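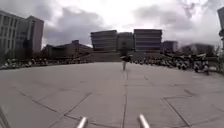
Do scooter permits from last year still count for the lot by the plaza?

They run out at the end of March, and after that you need the new sticker from the Pirnier office.

Junhao Ren wrote:
> I went to the office at 4 and the form asked for a plate number.
> My bicycle doesn't have one. Do I leave that line blank? Also, is
> the fee the same for bikes and scooters? The old notice said 16
> for both, but I can't find a newer one.
>
> Junhao

Junhao,

Leave the plate line blank and write the number stamped on the bike itself, usually under the pedals. Siu-fong Wan at the desk will check it against the form. The fee is still 16 for scooters. Bicycles are free this year, but they do need the sticker.

We had 473 permits on the books when the last round closed and nearly all of them were for scooters, so the bike side of the form hasn't had much testing. If something on it makes no sense, tell Siu-fong or me. 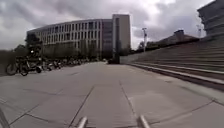
Plaza with the steps on the right, two-wheelers along the left.

Two other items. The Briditz company is changing the locks on the pump cabinet, so the old key won't work after this month. Uldis Ķēniņš has the new ones. And anyone who paid twice through the Chow website should send me the receipt number. I have 2 of those so far and can refund them together.

Please don't mail cash. Last time an envelope came with no name on it and I still don't know who to credit.

Tâm Lưu
Parking and permits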